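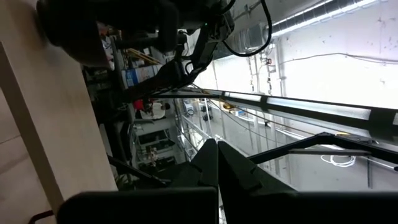

What does one record in the Furska trial transcripts set cover?
One witness on one court day, from the oath to the end of cross-examination. Redirect is a separate record.

Size: 351 records from felony trials, 300 for training and the rest held out.

Fields: case_key, witness_role, called_by, text, ruling. Jurors are never named – sidebar talk is dropped.

Known gaps: sealed exhibits; sentencing hearings before November.

Maintainers: Mateja Spahić, Ataberk Tuncer
Last changed 23 Aug 2020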